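Why Did the Robot Keep Squeezing? A Story About a Stuck Gripper

Dendeo Kids, Machines Page
April 22, 2024

You have probably seen a video where a robot picks something up and everybody claps. Here's a question worth asking about any video like that: how many tries did it take?

In January, a workshop called Kvaran ran a test with two robot arms and a program named Plallero. The job was to take a marker out of a paper cup and hand it to the other arm. You could do that before you could tie your shoes. The arms were supposed to do it 119 times in a row.

They got through 114. On the next try, something went wrong.

What happened

The first arm reached for the cup and closed its gripper. A gripper is the robot's hand, and on these arms it has two fingers that open and shut. It missed the marker and grabbed the rim of the cup. Then it squeezed, and it went on squeezing for 15 seconds while the cup folded up like a taco. The second arm moved in to collect a marker that nobody was holding out. The two grippers bumped, and a person pushed the red stop button.

No one was hurt. The cup was finished.

Did the robot get angry?

No. Some people who wrote about the test said the robot "got confused" or "lost its temper." Be careful with words like those. A robot arm has motors, wires and a list of instructions. It doesn't have a temper to lose. When somebody tells you a machine "wanted" to do something, ask what the machine was told to do.

This one was told: close the fingers until you feel the marker. How does a robot feel anything? It measures how hard its motor has to push. A marker is stiff, so the motor has to push hard, and the program says, "Got it!" A paper cup is soft. The fingers kept closing and the push stayed low, so the program kept waiting for a marker that wasn't there.

You can try this yourself. Close your eyes and squeeze a pencil, then squeeze an empty paper cup. Your fingers can tell right away. They have skin full of tiny sensors, and you also have a brain that has met a lot of cups.

So whose fault was it?

The company that makes Plallero, Zirnenus, first said the cup had been put in the wrong spot. Maybe it had. The people at Kvaran checked and found it had slid a little to one side. But I don't think that's a very good excuse. Cups slide. Markers lean over. If a robot can only work when nothing ever moves, it isn't ready to work near people.

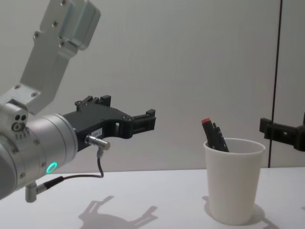
The bigger problem was that the program had no time limit. If you're looking for your other sock and you can't find it, at some point you stop and tell a grown-up. The arm had no rule for giving up. It also had no way to tell the second arm, "Wait, I don't have it yet." The second arm simply started moving when its turn came.

Kvaran made three changes. The gripper now stops if it hasn't felt a marker after a short time. The second arm waits for a signal before it moves. And both arms run slower, which makes the test boring to watch.

Is it fixed?

Zirnenus says yes. They ran the new program 60 times and nothing went wrong. That sounds great until you look back at the first test, which went fine for much longer than that before the trouble started. I'd like to see a lot more tries, with the cup in different places and a marker or two lying down.

Rules if you visit a robot lab

Stay behind the line on the floor, even when the arm isn't moving. An arm that looks switched off may only be waiting.
Find out where the stop button is.
Don't reach in to help, even if it's about to drop something. Let it drop.
Tie back long hair and leave scarves on the hook.

Words to know

Gripper: the part of a robot that holds things.
Sensor: a part that measures something, such as a push, light or heat.
Fault: when a machine doesn't do what it should.
Stop button: a big button that halts the machine. Anyone in the room is allowed to press it, including you.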